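Workshop notebook, Wednesday, May
Madder on cotton, second round, and the Lenstead water problem
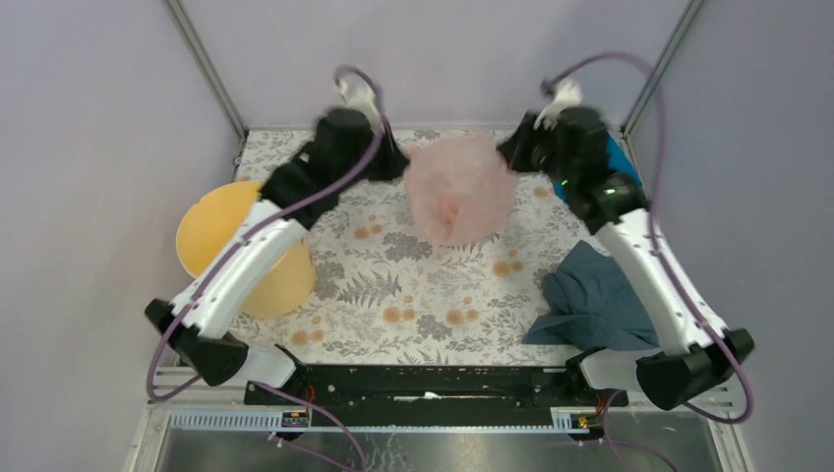
Picked up the second round where I left it. Aim is still a pale, even pink on light cotton that holds up to ordinary washing. First round came out blotchy on half the pieces and I blamed the mordant. I now think it was mostly the scouring.

Scour. All pieces went through a long simmer with soda ash and a little neutral soap. Water came off yellow the first time, so I dumped it and ran it again. Second bath stayed nearly clear. In the first round I only did one bath and assumed the cloth was clean because the label said prepared for dyeing. Don't trust the label. Do the drop test instead: one drop of water in the middle of a dry piece, and if it sits there, scour again.

Mordant. Alum acetate, mixed from the Kyei powder. It clumps if it goes straight into the pot. Paste it with warm water in a cup first, then add. Left the pieces in overnight, squeezed them out, dried them on the line, then the chalk dip. The chalk settles fast, so keep the bucket moving. I forgot on two pieces and they have a faint tide mark. Put those aside for test snips.

Dye. Ground madder from Mitska, soaked the night before and strained through the old pillowcase. Brought the pot up to 60 C over the morning and held it there. This is where I went wrong last time: the burner ran away while I was on the phone and the bath went well past that, and the browns came out with the red. Taped the thermometer probe to the spoon handle so it reads the middle of the bath and stays off the bottom. Works fine. Ugly but leave it.

Water. Spent most of lunch on this. Our tap is soft and the pink from plain tap water leans orange. The Lenstead well water is hard, and the same recipe in it gives a cooler pink with more blue in it. I like the Lenstead color better but we can't be hauling jugs for every batch. Tried tap water with a spoon of chalk added and got close. Not the same, but next to each other in window light I had to check the tags to be sure. Next step is to weigh the chalk properly instead of using the spoon.

Rinse. Cold until clear, then the neutral soap, then cold again. Less came off than I expected. Hung them in the back, out of the sun.

Light test. Started strips in the south window, half of each covered with card. Tags are pencil on Tyvek this time. The marker on the last set ran and I lost track of which strip was which.

Lestell order. They want pale pink for linings and asked again whether we can match between batches. I said not yet. The swatch they liked was batch 964, the weak afterbath from the spring tests, and I have no good record of how exhausted that bath was. The notebook page says "second dip, leftover pot" and nothing else. So part of this round is trying to get back to that shade on purpose. Two ways to go at it:

Fresh bath at low weight of madder, short time.
Full bath, dye something else first, then use what is left.

The second is cheaper but harder to repeat. Leaning toward the first for Lestell and keeping afterbaths for our own stock.

To do
Weigh chalk, rerun tap water test with 2 strengths.
Order more alum acetate, the tub is nearly done.
Descale the big pot. Well water left a crust at the fill line.
Replace the burner knob before it runs away again.
Write the temperature on the page every time, including when it is boring.
Check window strips next Wednesday and cut a second set from the tide mark pieces.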